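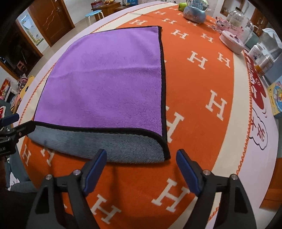 **Pirjo Kiiskinen**
*Textile care editor, Folter*

Mojtaba Shahbazi folds towels for a living, or at least for part of it. He runs the linen room at Purnau, a guesthouse with a laundry in the basement, and he has firm views on microfiber.

"Cotton forgives you," he says. "You can fold it crooked and the stack still stands. Microfiber grips itself. If the first fold is off, the second one locks the error in."

His subject when we spoke was the two-sided towel: short pile on one face, longer and shaggier on the other, with a bound edge. He lays it flat with the short pile up and turns the near edge over first. The contrasting reverse then works as a gauge. "The band should be the same depth from corner to corner. If it is a wedge, open it and start again."

The binding is his second reference. Stitched edging shrinks at a different rate from the pile, he says, so an old towel is rarely square. He aligns binding to binding and lets the middle ripple. Smoothing comes last, with the flat of the hand, from the fold outward.

He dislikes folding on a bare polished table, where the towel slides. A tablecloth holds it – but the cloth has to be pulled tight first, or both layers travel together.

On washing he is brief. Low heat, no fabric softener, never in with cotton. "Softener coats the fibers. Lint does the rest." His log from December lists 244 two-sided towels washed and 2 rejected, both for binding that had come away at a corner.
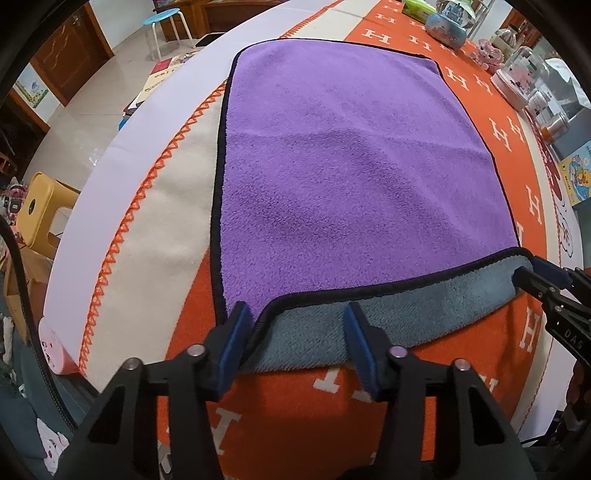 Khanyisile Jacobs disagrees on the order of work. She would fold the towel in half before touching any edge, and told me that a turned edge "puts three layers where you want two" once the towel goes on a shelf. Shahbazi accepts the point for deep shelves. His are shallow, and he keeps the turned edge to the front so that the stack can be counted by its bands.

They do agree on corners: hold the binding, never the pile.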